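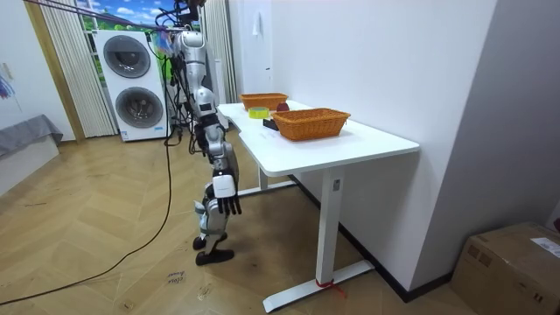
*White standing desk with two orange baskets and a roll of tape on top.*

# Keep the sorting surface bare, and put baskets on it

My position is that a desk used for sorting should carry two open containers of different sizes, one roll of tape, and as little else as the work permits. I have held this position through three changes of furniture and one long argument with Joscha Baumgart, who prefers drawers. The argument is unresolved. I set out my side here in enough detail for someone to disagree with it properly.

By sorting I mean the low-grade handling work that collects in any shared room: returned cables, adapters, cloths, spare fasteners, labels, gloves, and the small parts that come out of pockets. Each item has to be picked up, identified, and put somewhere. The identifying takes most of the effort. The furniture should therefore make the putting cheap, and most furniture sold for the purpose makes it expensive.

## The case against drawers

A drawer has three costs that a basket doesn't. It has to be opened, which needs a free hand. It has to be closed, or it takes a piece out of the floor space in front of the desk. Its contents can't be seen when it is shut, so a wrong item stays wrong until somebody happens to need it.

Joscha's answer is that labels solve the third problem. They solve it on the day they are written. Our previous unit, a nine-drawer cabinet under the Llewellyn bench, was fully labeled in December. By spring the drawer marked for adapters held adapters, a tape measure and a quantity of string. The label was still correct about what the drawer was for. It had stopped being correct about what was in it.

An open basket doesn't need to be believed. A person looks over the rim and knows. If there is string among the adapters, the string gets taken out by whoever sees it, usually on the way to doing something else. This correction costs almost nothing and happens many times a day, and no labeling scheme I have used has produced it.

I accept that drawers keep dust off. For parts that suffer from dust, use a lidded box on a shelf and take it out of the sorting process entirely.

## Why two, and why unequal

One container is a heap. With one container, the only decision made is whether an item is on the desk or off it, and all the identifying is still to be done.

With three or more, the person sorting begins to hesitate. I logged this once, for longer than I meant to. Across 3778 items handled at the desk, I marked each one put down on bare surface while the sorter made up their mind. With two baskets these pauses were uncommon and short. When I added a third basket the surface began filling with items waiting for a decision, and the waiting items made a fourth category that had no container at all. I took the third basket away and have not brought it back.

The method had weaknesses. I was the one keeping the log, and I was often the one sorting. Ntombi Sithole pointed out that the third basket also reduced the bare area, so some of what I recorded as hesitation may have been crowding. I think she is right, and I also think it supports the same conclusion.

The two baskets should differ in size. Equal baskets look interchangeable, and people under mild time pressure will interchange them. Ours are the same orange weave, so size and position carry the whole distinction. The large one takes whatever goes back into general stock. The small one takes whatever needs a decision from a particular person. The second group ought to be smaller, and a small container enforces that. When the small basket is full, the decisions are overdue.

I have been asked why we don't use two colors. Color works well for people who were present when the scheme was agreed. Size explains itself to a visitor slightly better. I wouldn't defend this point hard.

## Placement

The larger basket goes in the middle of the top. The smaller goes at the back, close to the wall. These positions follow how often each one is used. Reach is the quantity to be conserved, and a basket that receives most of the items should be where the arm lands without adjustment. The back of the desk is acceptable for a basket that receives few.

Gwilym Gittins moves the small basket to the front whenever he works there, on the grounds that things needing a decision ought to be prominent. In my view prominence is the wrong treatment for undecided items during sorting. They should be prominent afterward. A basket can be carried forward at the end of the session in one movement, and he could do it then.

Tape lives between the baskets, flat. I want to be specific about flat. A roll standing on its edge is easier to pick up and will at some point leave the desk. Flat, it stays. Ours is yellow-green, and I recommend any color that differs clearly from both the top and the containers. White tape on a white top is lost as soon as it is put down. Clear tape is worse, as the loose end can't be found either.

I don't use a dispenser on this desk. The weighted ones are good products, and I keep a Giretti at the packing counter for closing cartons. On a sorting surface a dispenser becomes a permanent fixture with a footprint, and people begin leaning things against it. A bare roll can be put inside a basket when the desk is needed for something else.

## Wicker

The material gets more comment than anything else in the arrangement. Cledwyn Ruddock considers woven baskets domestic and would like molded bins. His objections are reasonable: a weave holds grit, it can't be wiped down in one pass, and small washers lodge in the gaps.

Against this, a woven basket is light, it is quiet when something is dropped into it, and it doesn't slide far on a smooth top. Quiet matters more than I expected. We had molded bins for a trial period and each metal part announced itself. People responded by lowering items in by hand, which added a movement to every placement. I would take the occasional trapped washer over that.

Flared sides are useful in a receiving container. The opening is larger than the base, so the target is generous while the area taken up on the desk is modest. The cost is that flared baskets can't be pushed together without wasting space between them. With two on a desk, the wasted space is where the tape goes.

## The desk itself

A standing desk is the right class of furniture for this job, and I say so as someone who is skeptical of standing desks for typing. Sorting involves turning, walking off with things, and coming back. A seated sorter lets finished baskets pile up in order to avoid getting up. A standing one carries them away.

Three features matter in the desk. Square legs are easy to run a cable along. Rounded corners on the top are kinder to hips in a room where people pass close. A long foot bar keeps the top from swaying when a heavy basket is set down, at the price of a low obstacle on the floor. I consider the price fair, and I have caught my toe on it more than 12 times.

Cables should be tied to a leg near the floor. The red tie at the base of our front leg is an ordinary one, with a short tail left on so that it can be gripped. Wyn Ellis trims his tails flush, which looks better. A flush tail leaves a sharp stub at ankle height, and I would ask him to stop.

White is a good color for a sorting top and a poor one for most other work surfaces. Every crumb shows. During sorting this is the desired behavior, as a dark screw on a white top can't be overlooked. The same property makes the desk look neglected by midafternoon, and a cloth should be kept within walking distance of it, though not on it.

## What the arrangement won't do

It isn't storage. I have seen the same layout copied at the Bimden office, with the baskets left full for weeks, and in that condition it performs worse than the drawers did. Both baskets should be emptied before the room closes. If that can't be kept up, I would rather see the desk used for something else and the cabinet brought back.

It also doesn't scale. The Vostari stockroom handles mixed crates of 56 product lines, and two baskets would be absurd there. They use fixed racking with printed locations, and they are correct to. My claim covers a single desk in a shared room where the flow is small and irregular and the people doing the sorting came in for some other purpose.

Joscha has proposed a compromise in which the baskets stay on top and a single shallow drawer is fitted underneath, for tape and scissors only. I have asked him what he expects to find in it by spring. He has ordered the drawer.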